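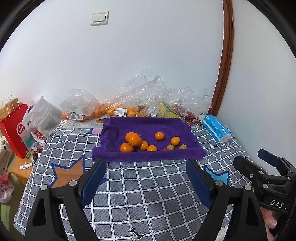

Fruit on the purple towel, both blue pads in view.

Thread: Hand-held gripper, right finger lagging behind the left

kjemal
Looking for ideas before I take this apart again. It's the hand-held gripper with the black open-frame fingers and the blue textured pads. The left finger closes as it should. The right one follows a moment later and stops short, so anything round gets pushed across to the right before it's held. Oranges are the worst. The small fruits I can pick up if I go slowly.

So far I have cleaned both pads with a damp cloth and checked the screws at the finger joints. One on the right was a quarter turn loose. Nipping it up made no difference.

Kiros Jemal

brulmont_bench
How many closes has it done since the pads were last changed?

kjemal
657 on my tally. Pads were new at the start of that.

tsang62
Pads won't be worn out at that. I'd look at the pivot on the slow side. If you tightened the joint screw without backing it off first you may have pinched the finger. It should drop under its own weight with the linkage off.

oldspanner
Disagree with tsang62. He had the lag before he touched the screw. Change the pads first, it's a five minute job and it rules something out. A pad that has lifted at the bottom edge will stop the finger short and you won't see it from above.

tsang62
It would stop it short, yes. It wouldn't make it late. He's got both.

Mesfin Teshome
I look after four of these. Take the fingers off as a pair and don't mix up the screws, the ones nearest the tip are shorter on ours. Wipe out the pivot holes, then one drop of light oil and wipe again. No grease — it picks up fluff, and if you work over bedspreads and towels you will have plenty of it. Refit with the screws just short of tight, work the handle a few times, then tighten.

While it's open, look at the clamps on the mount as well. If the body has slipped round a bit, one side pulls before the other.

oldspanner
Oil on anything near the pads is asking for trouble. I run mine dry.

Mesfin Teshome
One drop, wiped off. Ours have run that way since November and the pads are clean.

kjemal
Did it this afternoon. Fluff in the right pivot, a fair wad of it, purple and grey. Finger wouldn't drop on its own before cleaning and does now. Pads are stuck down flat all the way, so I left them. I didn't oil it, might try that next time.

The lag is gone as far as I can feel. It still stops slightly short on the right, maybe a millimetre. I haven't been into the mount clamps yet.

brulmont_bench
A millimetre is within what I'd put up with.

tsang62
I wouldn't. Do the clamps.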